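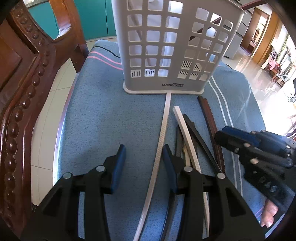
Figure 3. Carved wooden chair with a light blue towel over the seat and a white plastic utensil holder on top.

3.2 What people do with the good chair

I came into this part of the study thinking I'd be writing about taste, and I ended up writing mostly about sitting (or the lack of it). Every household I visited in Peltine had at least one piece of furniture that was called "the good one," usually inherited, usually heavy, and nearly always kept away from the television. When I asked who sat in it, I got a lot of laughing. Guests, people told me, or an uncle at the holidays. The rest of the year the good chair does a different job, and I started calling that job "parking" in my field notes, a word that stuck. Look at the chair in Figure 3, with its row of round beads carved along the inner edge and its polished reddish-brown wood, and then look at the seat, which has a towel spread over it and a white utensil basket standing on the towel. Parked things, in my sense, are things that have been put down on furniture meant for bodies. I logged mail, school bags, folded sheets, a bread machine, and once a whole tray of seedlings!

My first guess was that parking would go along with small kitchens. The mail survey (1,235 usable replies, collected in Peltine and Penus in September) didn't back me up at all. People with plenty of counter space parked just as much as people with hardly any. What did matter was where the chair stood. If it was on the way from the front door to the kitchen, it collected things, and if it was off in a bedroom it collected clothes and not much else. I should say that "on the way" was my own judgment from the floor plans people drew for me, and some of those drawings were pretty rough.

The interviews helped more. I did 40 of them, each lasting about an hour, and 13 people brought up covers before I got to my question on them. A towel, a sheet, an old tablecloth: they talked about these as a kind of permission. Once the cover is on, you can put anything down, and you don't feel bad about your grandmother. One woman in Penus told me she owned 2 good chairs and had kept one covered for so long that she had to lift the cloth to tell me the color of the seat. (Green, and she was surprised too.)

I come back to covers in Section 4, where I compare them with the plastic slipcovers that older respondents remembered from their parents' living rooms.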